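The compression tester I had been using since school finally stopped holding a reading, so on 27th January I sat down and compared the two gauges I could get by the end of the week. One is the Lendetti screw-in set, the other a Prendergast with a push-in rubber cone. Notes follow, mostly so I can find them again.

The engine is the inline four in my Grostitz wagon. It idles rough when cold and smooths out once the coolant is up to temperature. Plugs, coils and injector connectors were checked before Christmas. Compression was the next item on the list.

Procedure, same for both gauges:

- engine warm, then shut off
- fuel pump relay and coil connectors pulled
- all plugs out, throttle held open
- battery on a charger between runs
- seven compression strokes per cylinder, then read the needle

The stroke count matters more than people think. A tired cylinder will often climb to a respectable number if you keep cranking, so the first stroke is worth writing down as well as the last. On cylinder 3 the first stroke was low and the rest caught up slowly, and it did this with both gauges.
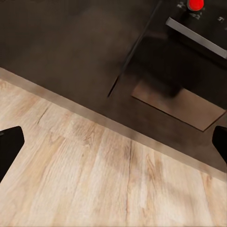
*Planked surface, pale grain, darker edge strip.*

The Lendetti hose is 400 mm long, enough to clear the intake on my car with the gauge head resting on the strut tower. The Schrader valve sits at the plug end of the hose, where it should be. If the valve is up at the gauge, the volume of the hose gets added to the combustion chamber and every reading comes out low. My old tester was built that way, and I suspect some of my older notes are wrong because of it.

The Prendergast cone is faster to use but needs one hand on it the whole time and a second person on the key. Kgomotso Zwane did the cranking. On the rear cylinder I could not keep the cone square in the plug well - two readings had to be thrown out for leakage.

Nandini Chacko asked why I didn't go straight to a leak-down test. Fair question. I don't own a compressor that holds steady pressure, and the one at Grestcombe is booked until February. A leak-down would tell me where the air is going. Compression only tells me which cylinder to ask about.

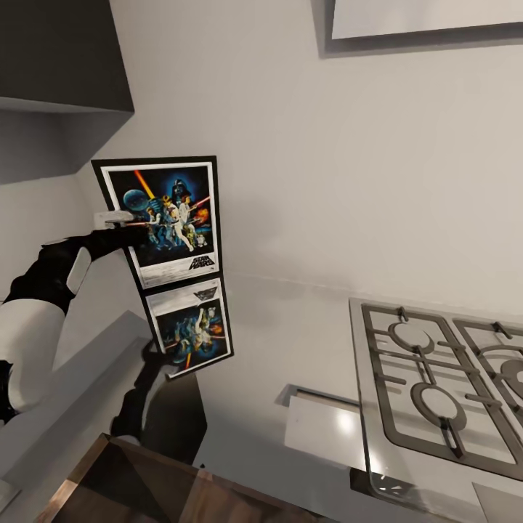
*Star Wars poster, thin black frame, white mat.*

I kept the Lendetti and sent the other one back. The wet test on cylinder 3 is next, with a spoonful of oil down the plug hole. If the number comes up, it's rings. If it stays put, I'll be looking at the valves, and the cover gasket is already on order.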